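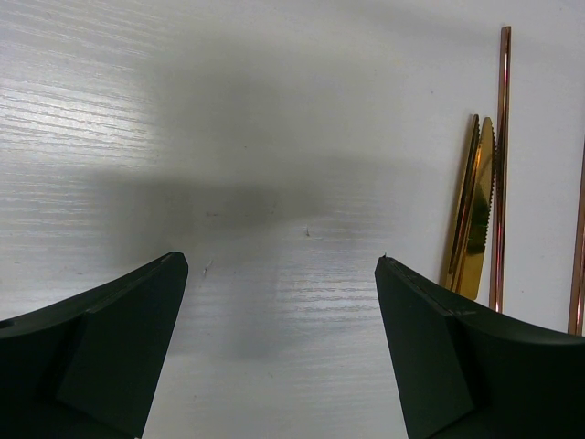 Fabrice Bailly, responsável pela recolha de demonstrações, projeto Rolland

01/07/2022

Começo por agradecer ao Svetozár, que deixou as notas dele tão bem arrumadas que até deu gosto pegar nisto! A tarefa continua a ser a dos talheres: levar as facas e os pauzinhos do meio da mesa para o tabuleiro preto, com os dois braços em teleoperação. A meta para este conjunto são 128 episódios, e combinámos com a equipa de Lurbridge que as posições iniciais variam sempre um bocadinho - às vezes tudo junto, às vezes uma faca mais atrás.
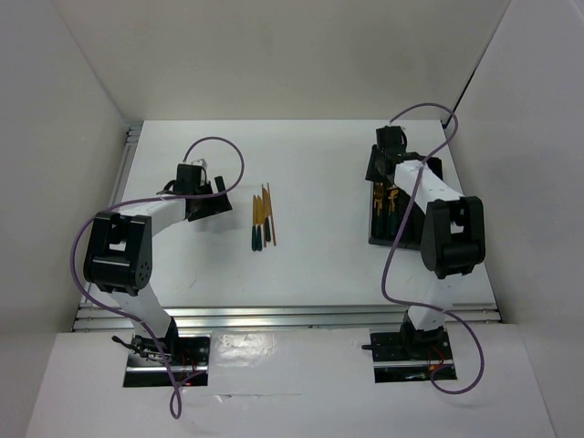 Vale a pena guardar os episódios em que a pega falha?
Guardamos, desde que o operador corrija e acabe a tarefa; os abandonados vão para uma pasta à parte e não entram no treino.

O que me custa mais (e já o disse ao Svetozár, que se riu de mim) é ter paciência na aproximação. Se desço depressa demais, o modelo aprende a pressa, e depois passamos a tarde a queixar-nos dele. Por isso peço a quem vier a seguir que faça uma pausa curtinha antes de fechar os dedos
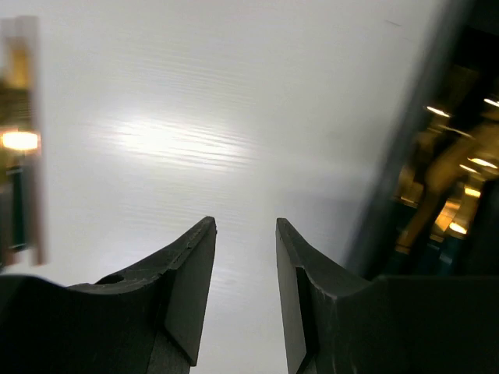 e que só carregue no pedal de fim quando os dois braços estiverem de novo em repouso, senão o Gruvo corta o episódio no sítio errado. Ficam para amanhã 3 coisas: rever as etiquetas, copiar tudo para o disco Rasska e perguntar se os 100 primeiros já podem ir para treino.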